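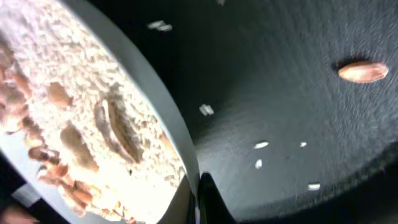
Clearing the table after snacks, with one tray and no system

I have read a lot of advice on clearing a table, and most of it wants to sell you a caddy. Jerberg has one with handles. Wamard has one with colored tabs, which I tried for a month and gave away. You need a tray, a tub for the trash, a rack for the dishes, and a plate nobody minds scraping. I time these things out of stubbornness, and a snack table for a few people takes me 12 minutes when I'm slow.

1. Put everything on the round tray first

The usual tip is to carry each thing straight to where it belongs. I don't buy it. You end up crossing the room with one napkin. Slide the big round tray into the middle of the table and let plates, wrappers, chopsticks and napkins all land on it. It will look worse for a minute. Let it.

2. Pick the scrap plate

Choose one plate and scrape everything loose onto it: crushed nuts, skins, crumbs, the last of the rice. A bowl works too if that's what the nuts were in. Don't carry it off yet, because you will find more crumbs.

I was told by a Rinavska leaflet to line the scrap plate with paper. Then you have a wet paper full of crumbs that tears on the way to the bin. Skip it.

3. Get the cups out of the way

Cups go before plates. They tip over, and they take up room that the tray needs. Tilt each one against the pegs in the rack so it leans and can't roll. If yours need washing first, wash them first, obviously. I only mention it since the last guide I read left that part out.

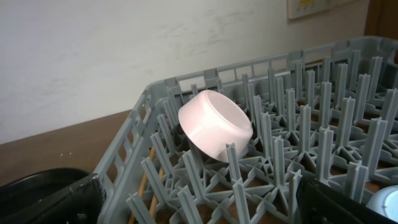
White cup on its side among the rack pegs.

A rack with tall pegs is supposed to hold everything. Mine is fine for plates and so-so for cups. The Akanda catalog claims 20 pieces for one about this size, and I'd like to see them try it with real bowls. Leave gaps.

4. Sort the trash into the tub

Use a clear tub. I resisted this, as clear tubs look messy the moment anything is in them, but you can see when it needs emptying and you can see the fork you dropped in by mistake. Wrappers and used napkins go in here. Don't fold the wrappers. Karim Amrani folds his into little triangles and swears it saves space, and I have yet to see the space.

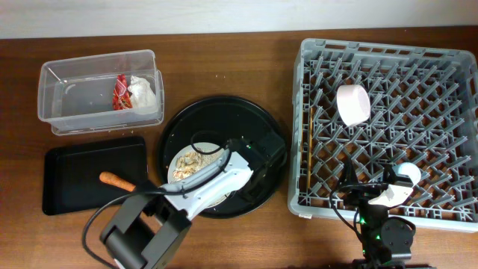
Anything that goes back in the kitchen belongs on the small rectangular tray instead. A carrot that hasn't been bitten is still food. Keep it well away from the napkins, and decide on it now, before it has sat out all afternoon.

5. Chopsticks last

Most people grab these first and then have nowhere to put them down. I leave them across the scrap plate until the wrappers are gone. They make a decent pusher for getting stray bits back over the rim, better than the silicone scraper I paid too much for. 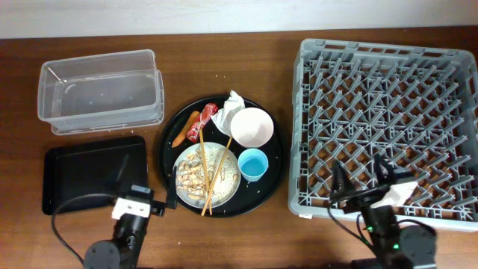 Once they're off, check the tub for small sticks and straws before you tip it out. A thin pale one is easy to miss against clear plastic. Then take the scrap plate to the bin in one trip, with the tray still under it to catch whatever slides.

6. Wipe

Damp cloth, with the grain if the table is wood. Brush the crumbs toward you and into your hand. Lift the rack and wipe under it as well, then dry that patch before you set it back down.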